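4. Sorting small accessories into a carton

This section covers bracelets, watches, bead strands and small metal charms. Necklaces with fine chains are handled separately in section 5. Read the whole section before starting if you are using the Murkix divider sheets for the first time.

4.1 Choosing the carton

Use a plain corrugated carton with flaps that still fold. Hand holes in the side panels are fine for watches and bracelets. Tape over them from the inside before storing anything smaller than a fingernail. A ragged top edge does not matter, but the bottom seam has to be sound.

1. Fold the flaps up and out of the way. Leave them attached.
2. Turn the carton over and press along the bottom seam with your thumb. If the seam gives, run a strip of Guillot paper tape along it.
3. Shake out any dust or cardboard crumbs.
4. Set the carton toward the back of the table, leaving a clear strip in front of it.

Note: A table with a printed top hides small beads. If you can't change tables, lay out the smallest pieces first, while the light is good.

4.2 First pass: larger pieces

1. Lay watches flat on the floor of the carton with the strap opened out. Do not buckle a strap tightly for storage.
2. Put beaded bracelets to one side of the watch so the beads do not rub on the glass.
3. Place short strands and single beads last.
4. Keep strings of charms outside the carton until the second pass. They tangle with everything.
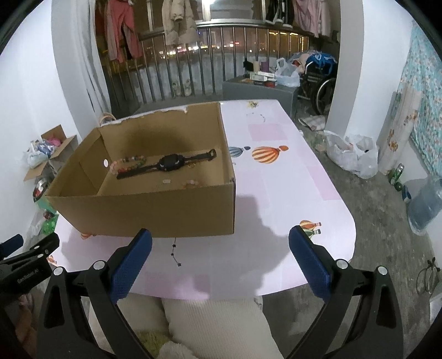

5. Check elastic cord by stretching it gently between two fingers. Cord that stays slack goes in the repair envelope.
6. Put any bead that has come off its cord in a small bag with the bracelet it belongs to. If you don't know which one that is, the bead goes in the spares jar.

Caution: Loose beads are a choking hazard. Keep children under 3 and pets away from the table until the carton is closed.

4.3 Second pass: metal charms

Metal charms scratch each other more than most people expect, and openwork pieces catch on anything with a thin bar.

1. Lay the charms on the table in front of the carton, in a single row.
2. Turn each one face up and look for bent loops.
3. Wipe each charm with a dry cloth. Do not use polish on plated pieces.
4. Wrap openwork and lattice pieces one at a time in Himska tissue, 2 turns per piece.
5. Move the wrapped pieces into the carton from one end of the row to the other — picking from the middle is how pieces get missed.
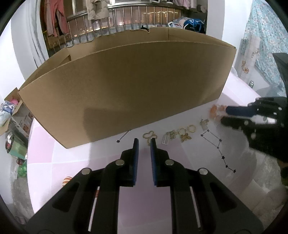
Can charms and bracelets share a carton?
They can, as long as the charms are wrapped and a divider stands between the two groups. Without a divider, use a second carton.

4.4 Closing and labeling

1. Fold the short flaps first, then the long ones.
2. Write the contents on the front panel in marker. The Zorna labels (size 9) also stick to bare cardboard.
3. Store flat, away from radiators.

Revised in October by Rosine Marchal.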